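# The Long Way Back to Bruren

Fans of slow, strange science fiction have been waiting for a show like *Bruren*, and I'm so happy to report that the second season is even better than the first. All 11 episodes landed in March, and I watched them in four evenings when I'd promised myself I'd stretch them out for a month.

If you missed season one, go back and start there. The story picks up in Willville, a mining town on a moon that used to hold 985 people and now holds 179. The company that built it, Frerichs, has stopped answering calls. Everyone left behind has to decide whether to wait for a ship or fix the old one - and they can't agree on a single thing, right down to who gets the good coffee.

What I love most is how much time the writers give to ordinary work. Episode three is 65 minutes of people trying to repair one water pump, and I was on the edge of my couch the whole time! There's hardly any music. You hear boots, valves and a kitchen radio that only picks up one station.

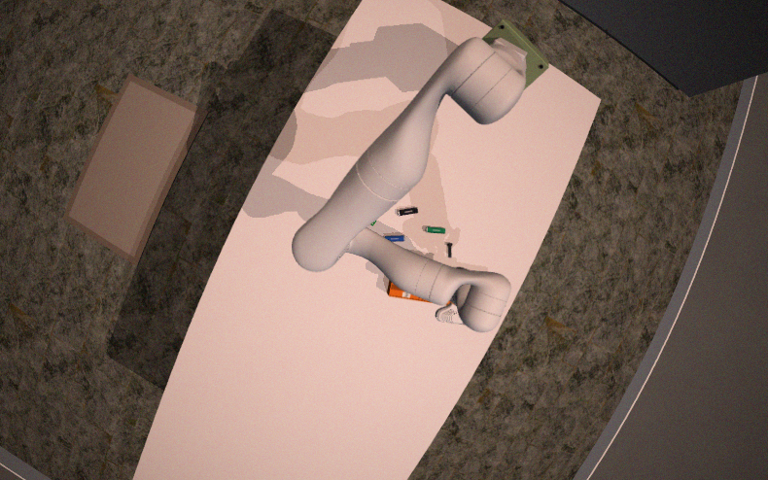 A reader in Prondora wrote in to say that the pump episode was exactly where she gave up last spring, and that her brother had to talk her into going on to episode four. She's now on her second time through and thinks the pump hour is the best thing in it, though she still can't stand the mayor.

I'm with her on the mayor, at least until episode eight. That's the one set almost entirely in the schoolhouse during the blackout, and it changed my mind about three characters at once. I won't spoil how. Just watch who speaks first when the lights come back, and then go look at the opening shot of the season again.

It does have a few weak spots. The Frerichs boardroom scenes feel like they came from a cheaper show, and the subplot about the stolen maps gets dropped for five episodes - I had forgotten whose maps they were by the time they came back.

A third season hasn't been announced. The finale leaves the airlock door open, and I've already watched that last minute six times.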